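Benchtop arm budget: spare fingers and table before December?

Forum > Equipment and Purchasing > Small arms

torque_ledger
June 18, 2024
Planning a second benchtop cell and the money has to be committed before December. Arm is settled. What is left is the gripper, the table and the clamps. Two quotes for the gripper: Plitell at $647 with one set of fingers, Canix at $200 less with no fingers included. Table is either an aluminum extrusion frame from Contreras or a plain white top like the one I already run. Looking for opinions on where to spend.

mbrandt_cells
Plitell. The Canix price stops being a bargain once you add fingers and the adapter plate. Ask both for the lead time on replacement fingers in writing. We waited 19 weeks for a pair once and the arm sat.

shimstock
Disagree. Buy the Canix and print or cast your own fingers. A ribbed pad is not a precision part. Put the difference into the table. Every repeatability problem I have chased on a light arm ended at the bench.

mbrandt_cells
Printed fingers are fine for foam blocks. At any real duty cycle the pads let go, and then you are recalibrating on a workday. Labor never shows up in these comparisons.

shimstock
It shows up in mine. 15 minutes a swap, including touch-off. Still cheaper.

ohm_and_away
What is the payload? Nobody can size a table without it. Also, if there is a wrist camera, think about the color of the top before the material. White tops show scuffs, and low-contrast parts disappear on them. We went to matte gray and stopped fighting exposure.

torque_ledger
Payload is under a kilo, mostly flat parts. Wrist camera, yes. Matte white has been OK so far with diffuse light. The scuffs show but have not caused misreads that I can trace.

piltent_user
Nobody has mentioned clamps. I have the Piltent edge clamps and they hold, but check the thickness of your top first. The jaw opening is smaller than the drawing suggests -- mine needed a longer screw.

ohm_and_away
Second that. And budget a line for poles and brackets. They never make it into the first quote.

shimstock
Still say extrusion frame. You can bolt to it anywhere and skip the clamps.

torque_ledger
Extrusion is twice the cost of the plain top and I would have to cover it anyway. Leaning Plitell plus a spare finger set, matte white again, clamp-on pole at the edge. Current bench from the wrist camera, fingers open:

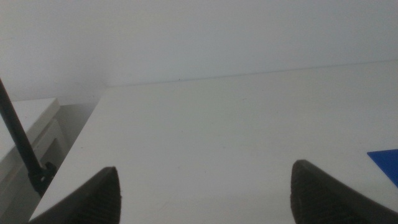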